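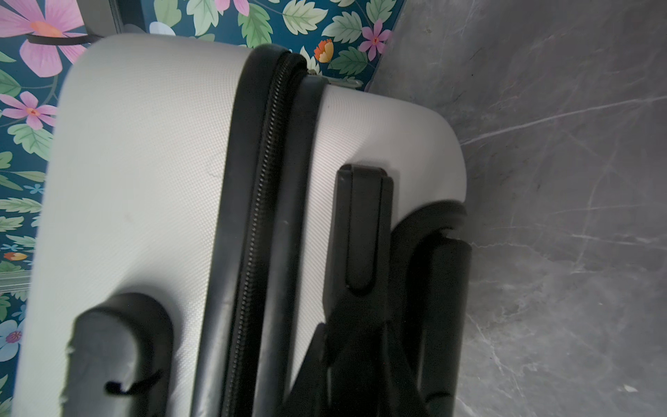

1/ Finished all of Mallet last night and I have enough to say that it's going in a thread. It's a period crime drama, 18 episodes, set in a mill town called Lurdale just after the war. The first case starts with a body at the railway station and a locked leather trunk in left luggage, and the police spend most of the episode finding someone who can open it. Give the victim a white hard-shell suitcase like this one, with its black zip running between the two halves, and they'd have been home for tea. As it is, the trunk is the best prop in the show and I was sorry when it went.

Juwita Wibisono
July

2/ The setup. Margaux Le Goff came over from Brittany as a nurse, married a man from Lurdale and is widowed before we meet her. She takes a clerk's job at the police station. Inspector Mallet is the name on the title but she does the work, and by the second episode he knows it and so does everyone else in the building.

3/ Mallet himself took me a while. He's gruff in the usual way for the first few hours - slams doors, doesn't eat, has a bad knee. Then there's the episode with his sister and he gets some proper lines. From then on I liked him. He never turns into a softie and I think the writers were right to hold back there.

4/ The town is half the reason to watch. Everything runs through the Gostex mill: wages, housing, who gets a seat near the front at chapel. When a mill foreman is found in the canal in episode three you already know which people will keep quiet and why, so the interviews don't need much explaining.

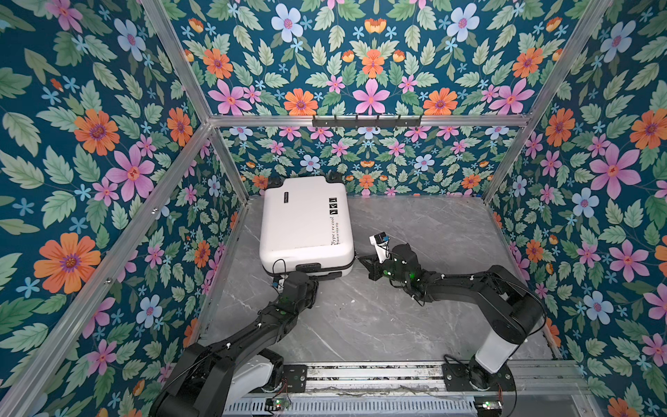 The mill owner's family come back again and again. The eldest son is played as a charming waster and for a long time I had him down as the killer in everything. He did do one of them. I won't say which.

5/ Each case gets two episodes, mostly, and each episode is some 45 minutes. I'd call that the right length. You get the body, the wrong suspect and the inquest in the first part, then the second part can take its time. The couple of single-episode stories feel thin next to the others. The one at the dog track in particular is over before you've learned who owns which dog.

6/ Clothes and sets. I'm no expert, but it looks like a poor town in a cold year, which I can't say for most of these shows. Collars are turned. Margaux has two coats and you see both of them a lot. Her good hat appears at funerals, and there are plenty of those. 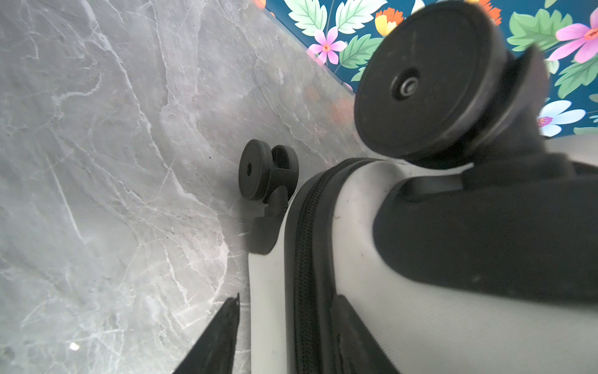
7/ The weak stretch is the middle. There's a London story that takes Margaux away from Lurdale for two episodes and gives her a nightclub to walk around in. It's handsome enough, but she has nobody to talk to. The singer who is meant to be her friend there is written as a list of secrets. I nearly stopped. Don't stop, the next one back in Lurdale is the poisoned allotment show and it's very good.

8/ Small complaint about the music. The theme is lovely, a plain piano tune with a cello under it. The music inside the episodes tells you who did it. Every time the guilty person leaves a room there's the same low note. Once my husband spotted it he called it out from the kitchen without seeing the screen, and he was right 4 times running.

9/ I'd heard complaints about the accent, so for what it's worth, Margaux's French sounded fine to me. What I did notice is that she loses a bit of her accent as the show goes on. I took that as deliberate. She says in the chapel episode that she has started dreaming in English and isn't sure she's pleased.
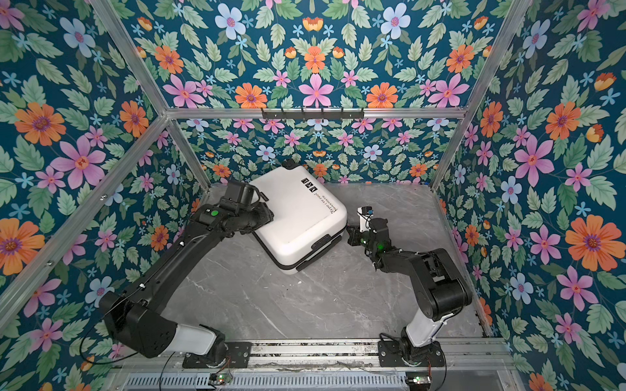
That same episode has my favourite scene in the whole thing. She and Mallet are waiting for a doctor and he tries to peel an orange for her with his gloves on. Nothing is said for a good minute. Then the doctor comes in and it's straight back to the case.

10/ The last two episodes tie up the station murder from the start. I'd forgotten one of the names by then and had to go back and check, so pay attention to the porter. The solution is fair. All the bits were there, including the ticket stub, which I had dismissed as set dressing.

11/ Where to find it: I watched on Vostum. You can get the discs too, and a neighbour has lent me hers for the extras. There's a 48-minute making-of that is mainly about rain machines. I haven't played the commentary tracks yet.

12/ Some have asked if it's too grim. There's one hard episode, the children's home, second half of the run. You could skip it and only miss the bit where Mallet's sister moves house. The rest is about as grim as any Sunday night murder.

13/ Next on my list is the radio version, which has a different Mallet. Will add to this when I've heard a few.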